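Working Safely Around Shared Robot Cells
Handout 4, Clearances and Keep-Out Zones
Notes by Antonina Antoniuk, with corrections from Kyung-tae Kang

Welcome back, everyone, and thank you for the very thoughtful questions last time (I still owe Ok-hee an answer on stopping distance, and it's coming, I promise). Before you book any time on the Maeng cell you'll do the layout check in simulation, and your partner signs it. Please don't sign your own, however sure you feel! Of the 96 layouts handed in last October, 26 came back because the furniture had been left out of the model. 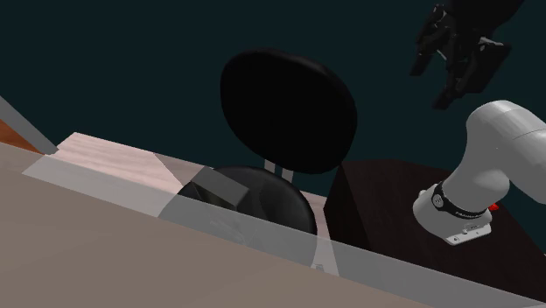
Clearance is measured from whatever sticks out farthest, and that changes as the arm moves, so check the whole path along with the start and end poses. Everyday furniture counts just as much as a fixture does. A black chair with a tall rounded backrest, standing near a cabinet with the flange right over it, has to go on your obstacle list, and so does the dark block on its seat, because people forget the things that sit on other things. Model the chair at its full height, and add our usual margin of 12 centimeters all the way round.

See-through panels get the same treatment, by the way. Being able to look through a surface on your screen tells you nothing about whether the planner treats it as solid, so open the collision settings and read them.

For next time: read the Pestell chapter on shared spaces, then swap layouts with your partner and write down every object you'd move, and where you'd put it. A-yeong Yeo has the sign-off sheets.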